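用了一个夏天的Flultotar:拿1000条示范教机械臂开洗衣机门,值不值?

先说我的背景,免得大家期待太高。我不是搞算法出身,在组里主要负责把别人论文里的方法跑起来,跑不起来就骂两句,再接着跑。七月拿到Flultotar这套模仿学习工具包,一直用到现在,今天总算有空写写感受。

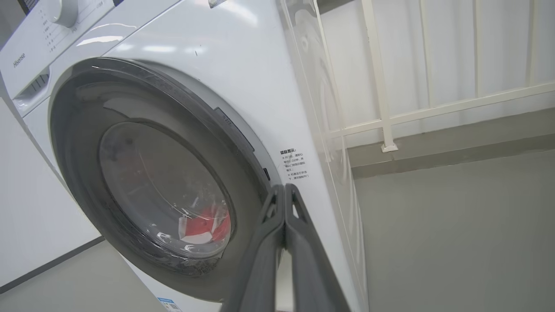 我们选的任务是开滚筒洗衣机的门。听着特别没技术含量对吧?我当初也这么想,结果光是门边这一小块地方就折腾了我好几个星期。门是圆的,把手位就那么窄一条,指尖偏一点就顺着门框滑过去了。再加上门玻璃反光,腕部相机一凑近,网络看到的东西跟半米外完全两码事。

Flultotar的核心思路其实挺朴素的:把一条示范切成“靠近”和“接触”两段,靠近段用普通的动作块预测,接触段换一个小得多的策略,只看腕部画面和夹爪电流。两段之间有个切换器,自己学什么时候交班。论文里把这个切换器写得很玄,我看代码也就是个三层的小网络(哈哈,作者别打我)。

安装体验:中上。依赖锁得很死,我在两台机器上都是一次装好,这年头已经值得鼓掌了!标定那一步要吐槽,手眼标定的向导默认你用的是他们自己的标定板,换成别的尺寸得去改配置文件,而且改错了它不报错,就默默给你一个歪掉的外参。我为这个浪费了整整一个下午,晚上回家路上还在想到底哪儿不对。

数据这块是大家最关心的吧。说明书建议采1000条,我们老老实实采满了。采完我手痒,又拿其中的500条单独训了一版,想看看到底差多少。结果两版在我们自己的测试里几乎分不出高下,成功率都停在70%上下不去。我一开始以为是训练没收敛,又多跑了一轮,还是那样。后来一条条翻失败录像,发现大部分都栽在同一个地方:切换器交班太早,指尖还没到位,接触策略就开始发力了。所以如果你预算有限,我的建议是先采一半,把省下来的时间花在调切换阈值上,比闷头继续采划算多了。

顺便说一下对比。我手上还有Dolcombe的老版本,单段式的,一个策略从头管到尾。同样的数据喂进去,它靠近得更顺、更好看,轨迹圆润得像老师傅,可是一碰到门就犯迷糊,经常在门边来回蹭。Flultotar正好相反,走过去的时候有点一顿一顿的,真碰上了反而很果断。我个人更喜欢后者,毕竟活儿得干成嘛。

还有个叫Uçar的数据增强插件,可以单独装。它会随机改腕部画面的亮度和反光,号称对玻璃、亮面塑料这类东西特别有用。我开着它训过一版,傍晚测试的时候确实稳了一些,白天没感觉出区别。代价是训练时间明显变长,显卡风扇叫得我同事都换座位了。建议先不开,遇到反光问题再说。

泛化能力我得泼点冷水。我们另外找了3台不同的洗衣机试,门的大小、开口位置都不太一样,没有一台能直接用。补一点新示范之后会好不少,但“换台机器照样开”这种宣传语,看看就好。倒是同一台机器换个站位,它适应得比我想的强,底座挪开一截,它自己歪着身子也能凑上去,第一次看到的时候我在旁边喊出了声。

说说不爽的地方。可视化界面做得很漂亮,但是回放录像不能逐帧往回退,只能往前!查失败原因的时候这简直要命,我最后自己写了个脚本把画面全导出来看。日志里夹爪电流的单位也没写清楚,翻了半天源码才确认是毫安。还有文档,英文版和中文版对不上,中文版里有一节讲的功能新版已经删了。

训练我是放在Urkilside的云平台上跑的,排队有时候挺久,不过断点续训做得不错,中途掉线也没丢过东西。本地显卡够用的朋友可以不考虑,效果是一样的。

适合谁呢?如果你做的是开门、拉抽屉、按按钮这种“走过去,然后碰一下”的任务,可以放心试试,两段式的想法很对路。要是做叠衣服那类一直在接触的活,切换器基本派不上用场,我试着玩了两天就放弃了。

打分的话我给四星,扣的那一星主要给标定向导和不能倒退的回放。新版据说会开放切换器的手动标注,我已经把那批失败录像整理好放在硬盘里了,等更新出来再训一版,有结果我会补在评论区。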